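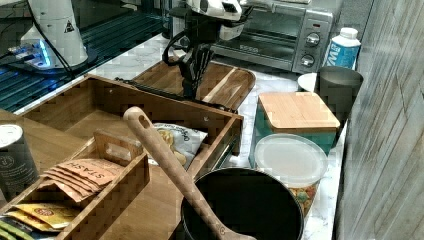

Unit 5 handout: Automation in small kitchens and what happens to the jobs
Posted Jul 30, 2020. Read before section, bring the worksheet.

Case for this week = Kalgate, the staff pantry and snack kitchen at the Restport office building. Arm system supplied by Ovimano. Went in last June as a trial, then kept on.

Before the arms
Two attendants per shift. Stocking tea and snacks, toast, wiping down, clearing, small talk with whoever walks in. Job description was one paragraph. Nobody had written down the order of the tasks.

After
One attendant plus one "station lead" (same pay grade at first, this became the main complaint, see below). Arms get the reaching and placing jobs. People get everything else: opening packets, checking dates, allergies, spills, anything hot.

Key terms, know these for the quiz
Task vs. job. A job is a bundle of tasks. Machines take tasks. What is left over gets rebundled, and someone decides how.
Leftover work. The bits the machine can't do, handed to a person. Often the awkward bits, in short bursts.
Tending. Watching, resetting, moving things back where the arm expects them. Real work, rarely in the job title.
Layout drift. Counter slowly changes during a shift. A person adjusts without thinking. The arm may not.

Look at how much is on a working counter. Every canister is a thing somebody has to put down in a place. At Kalgate the leads said tidying for the arm took up more of the morning then the old stocking did.

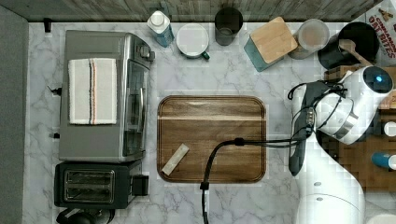
Fig. 2. Arm over the counter, cutting board in the middle, toaster oven and toaster at left.

Trace the cable in Fig. 2, it crosses the board. Who notices a cable, who moves it, is that in anyone's job description? Discuss.

Numbers from the Edet survey (photocopied in the reader)
796 staff in the building use the kitchen
28 kitchen workers answered, across all sites
3,924 logged stops in the first year, roughly half cleared by the attendant without calling the supplier
Careful with the last one. A "stop" is anything from a nudge to a full restart. Log doesnt separate them.

What workers said, short version
Less carrying, fewer sore wrists by the end of a shift. Liked.
More standing and waiting. Not liked.
Pace set by the arm, hard to take a break mid-task.
Learned new skills, no new title. Pay was regraded only after the second review.
Regulars still want to chat but now ask about the robot.

For section
1. List every task you'd need to make one cup of tea for a visitor. Mark which ones you would hand over.
2. Who should get the time saved, if any?
3. Is tending skilled work? Argue one side, half a page.

Next week: warehouses. Reading is the long one, start early.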